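Section 5: Setting Up the Sorting Shelf and Your First Block Session

7 min read
44 shares · 2 comments

Zundar Home Play Guide, revised 21st February 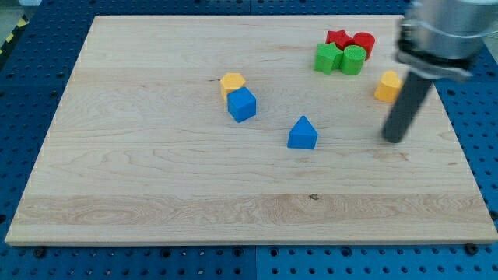
5.1 Before you start

Welcome to the best part of the guide! By now your Zundar shelf is built, the feet are level, and the storage trays from Section 4 are sitting on their runners. From here on you get to fill the thing up and use it with a real child.

You will need:

- the assembled shelf, standing on its five feet
- the wooden shape blocks
- two soft cloths, one for damp wiping and one for drying
- the tray cards from the paper envelope
- a low table or a clear patch of floor

Set aside an evening for the shelf and do the first session the next morning. Children who watch the trays go in tend to want everything out again at once, and you'll be much happier doing the wiping and sorting on your own with a cup of tea.

NOTE: If you bought the older Stolta shelf, your runners sit a little lower than ours. All the steps below still work. Skip step 4 and use the card clips instead.

5.2 Loading the trays

1. Wipe every block with a barely damp cloth, then dry it right away. New wood can carry a little sanding dust, and it ends up on sleeves, rugs and noses.

2. Run a fingertip along each edge. You're feeling for rough spots. A few strokes with fine sandpaper will take care of most of them, always going with the grain.

3. Sort the blocks by shape first. It's tempting to go by color (it looks gorgeous on the shelf, I know!), but shape sorting gives you more games later on, and you can always switch over in a month or two.

4. Slide a tray card into the slot at the front of each tray. Picture side out for children who aren't reading yet, word side out for those who are.

5. Put the trays a small child will want most on the lowest runners. Heavy trays go low too. If those two rules clash, heavy wins.

6. Pull each tray all the way out and push it back in. It should glide and then stop with a soft click. No click means the tray is riding on top of the runner, so lift the front slightly and try again.

CAUTION: Do not stand large blocks loose on the top of the shelf. A child reaching up from below can't see what's coming.

CAUTION: Fasten the wall strap before the first session, even if the shelf feels rock solid. Instructions are in Section 3.

5.3 Choosing a play surface

A hard, flat surface makes building far more satisfying. Towers stay up longer, and there's that lovely clack when a block goes down. Thick carpet is fine for sorting games and hopeless for towers.

A plain wooden board is a great middle ground. Lay it on the carpet, let the child build on it, and slide the whole construction out of the way at dinner time with the castle still standing. Pick one with smooth edges and no finish that flakes. Žydrūnas Mets, who designed our trays, uses an old pastry board at home and has never looked back.

NOTE: Put a strip of non-slip matting under the board if your floor is polished.

5.4 Running the first session

1. Bring out one tray only. One! The rest of the shelf will still be there tomorrow.

2. Tip the blocks out gently and wait. Give the child a good couple of minutes to handle them before you suggest anything. Some kids stack right away, some line everything up, and some just like holding one in each hand.

3. Name a shape when the child picks it up. "You found a circle." Keep it light and leave out the quizzing.

4. Build something small yourself, off to one side. A doorway is perfect: two blocks standing up, one across the top. Most children will copy it, improve it, or knock it flat, and all of those are a good start.

5. When interest fades, put the tray between you and start dropping blocks in. Make it a game with a silly sound for each shape. Our tester families in Cledmont got cleanup going this way faster than with any song we tried.

6. Slide the tray home together and listen for the click. Children LOVE the click.

Seven minutes is a perfectly good first session. If it runs to 44, enjoy it - and move dinner back.

5.5 Games for the first weeks

Feely bag. Drop a few shapes in a cloth bag. The child reaches in, feels one and guesses before pulling it out. Teodora Tomić suggested adding a wooden spoon as a surprise, and it gets a laugh every time.

Shape walk. Give the child one block and go around the home looking for things that match. Plates, books, clocks and slices of toast all count.

Copy me. Build a row, cover it with a cloth, and let the child rebuild it from memory. Start with two blocks and add one whenever it gets easy.

5.6 Care

Wipe the blocks when they look grubby and dry them at once. Never soak them and never put them in the dishwasher. Sethi wood balm, or any food-safe wax, can be rubbed in each August to bring the surface back. Leave waxed blocks overnight before they go back in the trays.

If a tray starts to stick, rub a little of the same wax along the runner. For replacement cards and runners, see Section 7.

2 comments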